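Workshop notebook, Ploltcombe
7 Jan 2024

Sunday session, whole morning on cloths. I know how that sounds, but I came away properly pleased! The Melnyk bundle arrived before the weekend and the colours are gorgeous, much stronger than the faded lot we'd been putting up with since June.

First job was a wash at 30 to get the shop stiffness out. They folded far better afterwards, and the corners stopped springing back up when I let go. Second job was getting used to the white table. I'd worried about glare, but bright colours on plain white are a joy to work with, and you can find a corner straight away (on the old grey bench I was forever patting about for the hem).
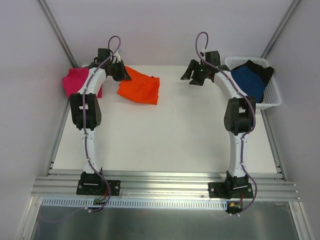

Orange cloth on the table, pink in the far left corner, basket far right.

Orange is my favourite so far. It lies nicely and takes a crease without any fuss. Pink is every bit as cheerful, though I haven't given it a fair go yet, so no verdict. Best fold of the day was in half, then half again, then thirds, smoothing from the middle outwards. Did that 9 times and only the first two were a mess.

The basket is a keeper too. White plastic, wipes clean, and I'd like a second one the same from Prerkovar if they still do them.

To do: label the shelf (box 2041), ask Pelport whether the cloths come in green, and try a five-cloth stack without it sliding over. Also bring a better iron, mine spits.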